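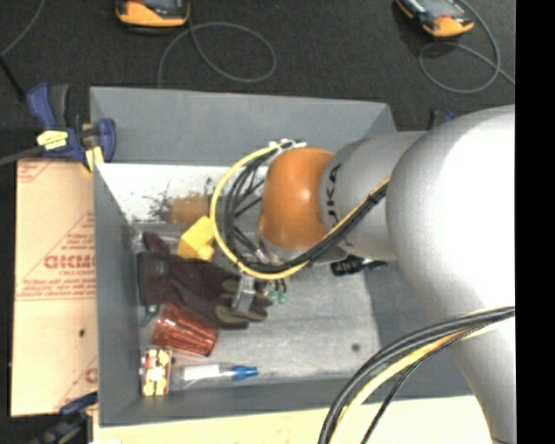
Rolum grey sorting bin, large

I've been selling bins, tubs and trays out of our Droladholm shop for 12 years now, and the big grey Rolum is still the one I take home myself (three in the garage, one in the laundry, and one my husband has quietly claimed for fishing gear). It's a plain thing! Rectangular, matte grey, no lid, no clever bits. You chuck stuff in and you can see what you've got.

What I love is the colour. Clear tubs look a mess from across the room, and white ones show every scuff by the end of the first week. Grey marks too, mind you, and the floor of mine has gone all streaky from years of tools being dragged over it, but I stopped noticing ages ago.

It's my favourite for mixed odds and ends, the jumble you haven't got a home for yet. Gloves, tape, the torch you were looking for in October. I shove everything up one end and keep the other end clear, so I've got a bit of space for sorting as I go. Works a treat on a garage bench.

Sizes and codes

Large: order code 1378
Medium: order code 1196
Small: order code 638

The small one is handy for under the sink. The medium is the one Begoñe Soler buys for her craft classes, and she's been back for more twice, so I'm guessing the glue washes off!

Cleaning

Warm water, dish soap, an old brush. Please don't go at it with steel wool, I tried that on my first one and the finish never forgave me. For sticky label gunk, a dab of eucalyptus oil on a rag does the job.

Goes well with

Sisent drop-in dividers (large and medium only, sorry)
Kovács stick-on label holders, pack or single

Pick-up is from the side door on weekdays, just ring the bell. If you want a stack of them for a workshop, drop me a line first and I'll check what's out the back.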